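Notes for the Isthorpe talk, 25 minutes plus questions. Slides are numbered on the left of the printout. Cut section 4 if the previous speaker overruns.

## 1. What we set out to do

- Say hello, say where I work (Durkley), thank the hosts.
- The task: get a two-armed robot to handle household objects of awkward shapes. Fruit, plates, cushions, jars.
- The method: a person drives the arms, we record everything, and a model learns from the recordings.
- Target was 700 usable examples by the end of June. We finished with 655.

Pause here. People usually want to know about the missing ones. Tell them that comes later.

## 2. Why two hands

Most of our early recordings used one hand, and the model got fairly good at cups and boxes. Large fruit was another matter. A pineapple is heavy at one end and leafy at the other, and the skin is rough enough to catch on a fingertip. Drivers kept trying to lift it by the crown. We stopped that in the second week and asked for a hand on each side, every time.

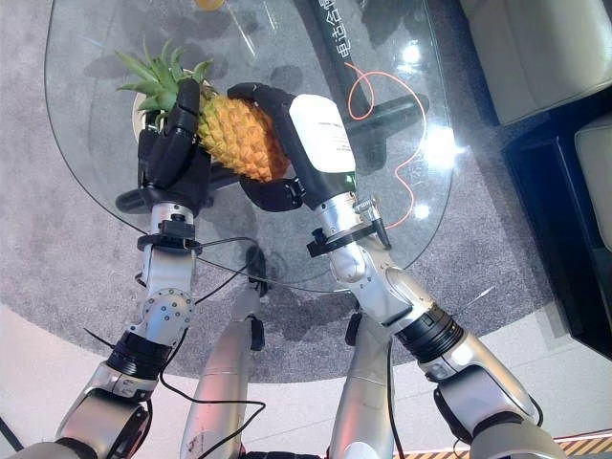 The rule sounds small but it changed how the drivers worked. They had to think about both arms at once, and the first day of it was slow. Each attempt took 61 seconds on average before they settled down. Say that the slow attempts were kept. A careful slow lift is still a good example, and the model doesn't mind waiting.

Mention glass tables. Reflections move when the head moves, and the depth readings get patchy. We left the glass in because people own glass tables. Mahasneh, our partner on the labelling side, asked us twice to swap it for a plain one. (Keep this friendly, they may be in the room.)

## 3. What counts as a usable example

Read the list slowly.

- The recording starts with both hands clear of the object.
- Both camera streams and the joint readings line up in time.
- The object ends up where the instruction said.
- A fumble is allowed if the driver recovers without help.
- Anyone reaching in to help means the recording is thrown out.

The fourth point caused the most argument. At Prundarport, where we ran the pilot, fumbles were deleted. The model trained on that set had never seen a slip, so when it slipped it froze. We now keep them and tag them.

Back to the missing examples. Nearly 80 recordings failed the timing check after a clock setting was changed on one machine. We re-recorded what we could and ran out of booked hours. If asked: yes, there is now a check at the start of each session, and it takes less than a minute.

## 4. Drivers get tired

- Sessions are capped at 40 minutes. They used to be an hour.
- Later attempts in a long session are jerkier. You can see it in the wrist readings.
- Change the object often. The same fruit over and over makes people careless.
- Vary the starting position before each attempt, including the angle. Drivers left to themselves put things back in the same spot.

Show the plot of wrist movement here. Explain the axes first, I forgot last time.

## 5. Next

We want more people driving, with less training beforehand. All our examples come from the same small group and the model has picked up their habits, such as always moving the left hand first.

Then soft fruit. We have put it off long enough.

Leave the contact slide up during questions. Water is under the lectern.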